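# The Pot Problem

Selim Başaran owns more pots than plants, and he'd like you to know this is Annick Brunet's fault. The two of them run Odum, a small shop that sells planters, bowls and the occasional thing that could be either. Brunet buys. Başaran finds somewhere to put it all.

At last count the stock ran to 326 pieces, of which 93 were blue and white. "She says they're all different," Başaran told me, in the tone of a man who has dusted them.

His answer was a labeling system. Every shelf has a code, every code has a line in a notebook, and the notebook has been missing since May. The labels stayed up. Customers seem to enjoy them, and one asked for a pot "from the 1B range," which she was solemnly sold.

Brunet arranges by mood. Speckled orange goes beside mauve because she likes an argument, and a patterned bowl gets moved down to the table whenever she thinks a succulent looks lonely. Başaran moves it back. This has gone on for eight years — longer, he points out, than most of the succulents. 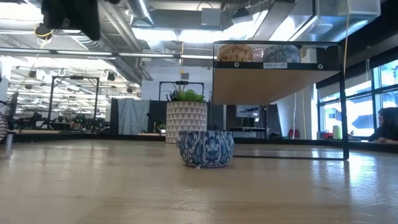
## If you must start a collection

Brunet suggests buying one loud pot and letting it win. Give triangles a plain neighbor, or give them paisley and stand by your decision. Succulents forgive a lot, but they do want a drainage hole.

Başaran suggests measuring the shelf first.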